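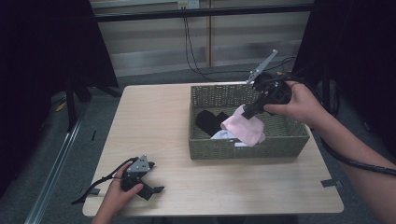
Sorting small cloths goes faster when every piece starts in one place and leaves it one at a time. This section covers the basket stage of the Larnasholm linen routine, from setting the basket on the table to putting the folded stacks away. The basket can be any low, open one that sits flat. A rectangular woven basket set on the far half of a light wooden table works well, with the near half kept for folding. Dark and light pieces often share a basket at this point, as with the black, pink and white cloths here, and a white one can end up partly under another. Lift the top piece by a corner and let the rest hang before you pull it clear.

Last updated: February
Reading time: 3 minutes
Filed under: Home Care > Linens > Sorting and Folding

Section 2. Sorting from the basket

2.1 Before you start

You will need:
- the basket of clean, dry cloths
- a table with enough clear space to lay one cloth flat
- the Velent shelf labels, if you use them
- a second container for pieces that need mending or another wash

Wipe the table and let it dry. Check the basket rim and the inside corners for loose ends of weave. Press any loose end back under the strand next to it, or trim it flush with scissors. A raised end will catch terry loops and thin knits.

CAUTION: Do not put damp cloths in a woven basket. Moisture held against the weave can leave marks on light fabric and will weaken a natural fiber basket over time.

2.2 Setting the basket

1. Place the basket with its long side facing you, at a distance you can reach without leaning on the table.
2. Push down lightly on each corner. If the basket rocks, turn it end for end or move it to a flatter spot.
3. Leave the space in front of it clear. Finished stacks go to the side.
4. Drop the cloths in loosely. Do not press them down to make room for more.

NOTE: Fill the basket no higher than the rim. If the load is bigger than that, work in two batches. Overfilled baskets are the usual cause of pieces landing on the floor and going back to the wash.

2.3 Taking out a cloth

1. Choose the piece lying on top. If two pieces overlap, the one that covers the other comes first.
2. Pinch one corner or the nearest edge. Take hold of a single layer where you can.
3. Raise it slowly until the fabric hangs from your grip.
4. Look for a second cloth clinging to the underside. If there is one, hold it down against the basket and continue lifting.
5. Move the cloth over the folding space and lower it so that the free edge touches the table first.
6. Spread it flat, working from the middle to the corners.

If a cloth is bunched and no corner can be found, lift it from the middle, set it on the table and open it there. Searching for a corner inside the basket tangles the other pieces.

CAUTION: Stop if you feel a snag. Pulling harder will draw a thread. Lower the cloth back into the basket, slide a finger between the fabric and the weave, and free the loop by hand.

2.4 Sorting by color

Keep three groups: dark, colored and white. Pale colors such as pink, cream or light blue belong with the colored group even when they look close to white under a lamp.

1. Put dark pieces on the left.
2. Put colored pieces in the middle.
3. Put white pieces on the right.
4. Shake lint off each dark piece before it joins the stack, well away from the white ones.

Left-handed users may prefer the reverse order. Margit Magyar, who tested this section, kept her whites on the left and had no trouble, but everyone sorting at the same table should use the same order.

NOTE: New black or deep red cloths may still give off color for the first few washes. Store them apart from white cloths until the rinse water runs clear.

2.5 Folding

1. Lay the cloth with the hem or seam side up.
2. Fold it in half, bringing the far edge toward you.
3. Smooth it once with a flat hand.
4. Fold in half again from left to right.
5. For shelf storage, stop here. For drawer storage, fold once more into a narrow strip and stand it on its edge.

Square cloths that have shrunk unevenly will not meet at the corners. Line up the folded edge and leave the open edges as they fall.

2.6 If something goes wrong

Cloths come out in a clump: the basket is too full or was packed down. Empty it onto the table, separate the pieces and reload half.

Basket slides when you lift: put a Birnel grip mat, part 131, under it. A folded dish towel will also do.

Stacks lean: turn every other cloth so that the folded edges alternate.

Lint keeps coming back on dark pieces: wash them with other dark items only, and clean the dryer filter before the load.

2.7 Putting away and care of the basket

Place each new stack under the older one on the shelf so that all the cloths get equal use. Set aside anything with a hole, a frayed hem or a stain that survived two washes.

When the basket is empty, turn it upside down and tap the base to clear the lint. Brush along the strands with a soft dry brush. Store it upright with nothing heavy inside, away from radiators and direct sun.

Section 3 covers towels and larger pieces.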